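Kondum Cloth Handling Set: data card

Version 2, released in May

What is in this set

Kondum is a set of 700 demonstrations of two-handed work on small pieces of cloth. A person holds one gripper in each hand and does the task directly, without a robot arm between. The recordings were used to train the policies in our short report on regrasping, and we share them so that other people can repeat the result or find our mistakes.

Tasks

flatten — open a crumpled cloth until it lies flat
fold_half — fold one time, edge to edge
regrasp — pass a corner from one gripper to the other

The regrasp task is the smallest part and also the one we care about most. In version 1 it had many episodes where the corner was pulled too early, and the policy learned this habit very well. We recorded all of them again for version 2.

Method

Each episode is cut into windows of 15 steps. The policy receives the head view and the opening width of both grippers, and it predicts the relative motion of each gripper for the next window. We tried absolute poses first. They worked for flatten but failed when the cloth started near a corner of the table, so we left them.

Result

On regrasp, the policy trained with relative motion finished 38 trials of 50. We do not report a number for fold_half because we changed the rule for success in the middle of testing, and the two halves cannot be compared.

Files

episodes/ one folder per demonstration
splits/ train and test lists
labels.csv task name, operator code, success flag
notes.txt comments written by operators during the work

Please use the lists in splits/ and do not shuffle by window. Neighboring windows are almost the same, and a test score made in this way will look too good.

Known problems

The finger plates often hide the part of the cloth that is being held. The head view also moves with the operator, so a fixed crop will lose the cloth in some episodes. Pale cloth is much more common than dark cloth in the set, and we expect weak results on dark fabric. 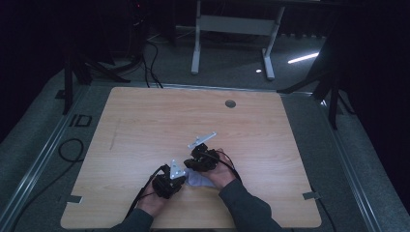
Shahnaz Matubbar

Both grippers are held close together over the pale cloth, with the white finger plates pointing up. Poses of this kind are the hardest for our tracking. When one plate covers the other, the estimate can jump for a few steps, and we mark these steps as invalid — we do not fill them in. The loader skips them by default. Set keep_invalid to true if you want to see them.

Changes from version 1

All regrasp episodes replaced
Gripper width is now in millimeters
Left and right were swapped in one Sunday session, now corrected

Contact

Questions about labels go to Rizwan Bhuiyan. For the tracking and the loader, please write to me, and include the episode number.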